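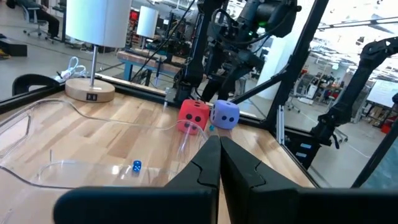 Plamon opens a dice table for people who never finish the rule book

STINDBY, January — I've been promising this one to our mailing list for ages, so it feels great to finally type it out: Plamon is opening the Big Dice Table, a drop-in games corner at our shop in Stindby, and it's free to sit down at.

The idea is simple. You pick up a die, you roll it, and something silly happens. We've put together a set of 30 short games, and every one of them fits on a single card. No boards, no tiny plastic armies, no one reading out loud from page 14 while the snacks disappear. Most of the games take less time than making a cup of tea, and you can join in halfway through if you show up late (I always do).

The dice come in very different sizes, and that's half the fun. The large ones are foam, so go ahead and throw them like you mean it. My favorite is the red one, though the lavender one beside it has a loyal following among the kids who tested the games with us. Then there are the little ones, like the blue die with white pips, and a teal one so tiny that I've already had to crawl under the furniture for it twice. Small dice get rolled in the clear plastic tray, please! That's our one real house rule.

The tabletop is butcher block, with pale and honey-colored strips, and I'm very happy with it. I wanted a warm surface that could stand a lot of elbows. There's a lamp with a white shade on the table too, so evening players won't be squinting at dots.

The game cards were printed by Fluretti, who put up with me changing the wording of "Giant Versus Pea" right up to the deadline. In that one, one player rolls the biggest die and the other rolls the smallest, and the low number wins. It sounds like nothing, and we played it for an entire lunch break.

If you'd like the cards at home, we've had 600 sets made for the first run. They're for sale at the counter and through our web shop, and each set comes with 2 foam dice. Teachers and librarians can ask us for a set to borrow — just give us a little notice so we can get it packed.

The Big Dice Table is open whenever the shop is, and you don't need to book unless you're bringing a whole class or a birthday party. Kids under six are very welcome with a grown-up, and the grown-up has to play.

For party bookings, review copies of the cards or a chat about the games, write to the Plamon press desk or call the shop on extension 2739. Mornings before 11 are best, when it's quiet enough for me to hear the phone.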